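**Flollix Hand Unit, second version**
Sold by Prondier. Last changes to this page: July.

The Flollix is a gripper that you hold and move with your own arm. You do a house chore with it, and the recording is later used to teach a robot arm that carries the same two fingers. We make it for small teams who want to find out which chores a machine can take over now, and which ones must wait.

We write first about clothes, because most of our customers ask about clothes. A thick black sweatshirt on a bed is a good test. The layers are soft, one dark fold looks much like the next, and the printed mattress cover gives the software a lot of other edges to look at.

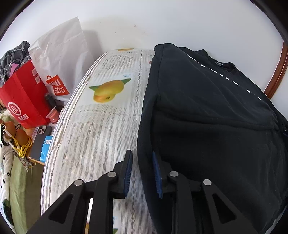 **Can a robot with these fingers fold my laundry today?**
It can fold towels and plain T-shirts if they are laid flat first, but a full basket of mixed clothes is still too difficult for it.

### What is in the set

- Hand unit with two fingers and ribbed blue pads
- One spare pair of pads
- Mounting plate for the Tian arm (other arms on request)
- Printed guide, 11 pages

The pads are the part that wears out. In our workshop we change them after around 300 hours, earlier if you work much with zippers and buttons. The finger frames have triangular openings to save weight. Please do not hang anything from them.

### Where the work stands

Our test partner Clovwood used the set on bedroom and kitchen chores for 3 months. Picking up a single garment went well. Putting a cup on a shelf went well also. Folding was slower: with a sweatshirt the arm made an acceptable fold in 70 percent of the tries, and a person needed to start it again in the others. Hoods, cords and loose sleeves made the most trouble.

The hardest moment is the pinch. The fingers should take the upper layer and leave the lower one on the bed. A human feels this without thinking. The arm has to learn it from many recordings, and the person who records should pinch slowly and always close the fingers fully before lifting.
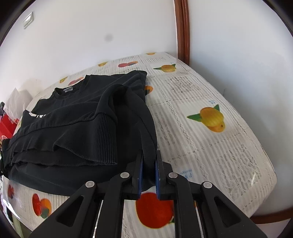

**How long does it take to learn to use the hand unit?**
Most people are comfortable after one afternoon, and we advise to throw away the recordings from the first hour.

### Before you order

The unit is not a finished household robot and it does nothing alone. You need an arm, a computer and some patience. For workshops we can say that sorting soft parts into bins is possible now, when the bins stay in one place. Packing clothes into bags we do not promise yet.

Clean the pads with a damp cloth. Lint makes them slippery - this is the most common reason for a dropped sleeve.

Questions about mounting plates and spare pads go to Davina Gourlay at the Prondier order desk. Please write the name of your arm in the first line of the message.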